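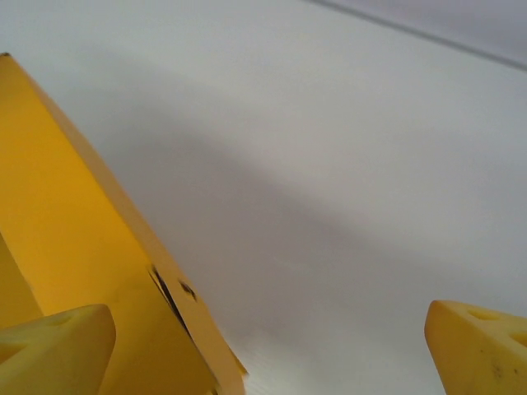 Should a piece with a mark on its edge be packed with the rest of its color?

It goes in the separate tray first and is packed after someone has looked at the mark under side light. Surface dirt is cleaned off and the piece returns to its box. A mark with depth is entered on the sheet.

Tivo display pieces: edge condition, yellow group

Gallery and notes, Rothe store. Compiled by Hauke Weidemann. Last changed August 3, 2020.

The Tivo set was bought in 2000 and has been on loan for most of the years between. It holds 800 pieces, packed by color, 20 to a box. The page covers the yellow group only. Blue and gray were checked in February and are filed under their own headings. The red group has not been started.

Yellow piece, broad face and edge. The face is a warm golden yellow, the edge strip paler. There is a narrow dark notch or crack at the edge, running diagonally, with a small brownish-black spot just to the right of it. Entered as "edge, open" until the depth has been measured.

Terms used on the sheet

Face: the broad side. Wear on the face is recorded only if it can be felt with a fingertip.

Edge: the narrow side, showing the thickness of the piece. Edge wear is recorded in every case.

Notch: a narrow opening that starts at an edge. Cracks are entered under the same heading until they have been checked with the feeler gauge, then moved if needed. The old sheet kept two columns for these and they were filled in differently by each person, so the columns were merged.

Spot: any dark mark without measurable depth. If it comes off with a damp cloth it is struck from the sheet.

Tone: difference in color between parts of the same piece. Faces and edges do not always match. Tone is noted but is not a reason to set a piece aside.

Checking procedure

Clear the table and set the lamp low, to one side. Hold the piece by the corners and turn it once so that each edge passes through the light. Turn the lamp off and repeat by daylight if the window allows. Dark seams are easier to find under the lamp, spots by daylight - do both before writing anything down.

Wipe with a damp cloth and dry at once. No solvent. No abrasive pad, including the white ones from the kitchen. Measure notches at the widest point and again at the closed end. Write both values.

Pieces are marked with a paper tag on a loop of thread. Adhesive labels were used before the second loan and left residue on the faces, which took longer to remove than the whole check did.

Packing

Pieces stand on edge in the box with tissue between faces. The Vatavo dividers fit the new boxes only. In the old boxes, use folded card and leave the last slot empty, or the lid will press on the corners. Boxes are closed with cotton tape and stored flat, two high.

A notched piece travels with the notch facing up. If the notch has opened further since the previous entry, it does not travel.

Status

Set aside across the groups checked so far: 41. Most are entered for edge wear. Repairs are not done in the Rothe store. Pieces that need filling go to Liralwood with a copy of the sheet, and come back with the filler type written on the tag. Two tags from the last return were blank and the entries are still open.

Corrections to the sheet go to Hauke Weidemann, with the box number and the slot. Slots are numbered from the tape end.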